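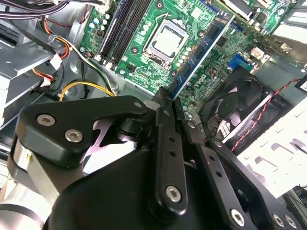
Photo: Solheim workshop

There is a particular silence that falls over a grown adult who has been asked to put a stick of memory into a computer through somebody else's wrist. I spent a Thursday in that silence. By lunch I had developed strong opinions.

The first is that we should stop calling this "teaching." A teacher can explain. When I steer a gripper over a Dell motherboard, I explain nothing. I tilt, I dither, I back off, I tilt again, and all of it goes down in the record as if I meant it. Somewhere in the Padero files are 200 attempts of mine, and a fair number are a portrait of a man who needs coffee.

The sales pages love the word "effortless." Flunari uses it twice before you scroll. I invite its author to find a memory slot by remote control, with a fan on one side and a nest of wires on the other.
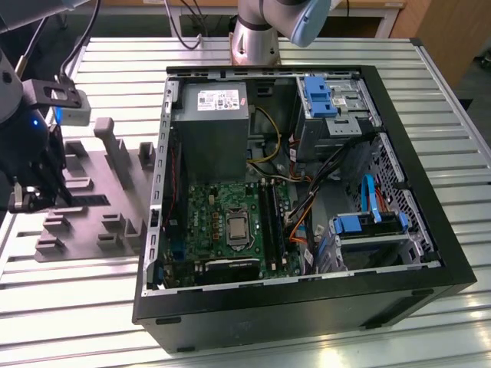

Filent Review, No. 1738, page 2

My second opinion is that the dithering may be the valuable part. A perfect demonstration shows the machine one narrow road through a very cluttered town. My wobbles show it the ditches, and how a person climbs out of them.

So pay the wobblers properly — by the hour, please, and never by the clean run. Pay for clean runs and you will get a robot that has only ever watched people on their best behavior. I wouldn't let it near my desktop.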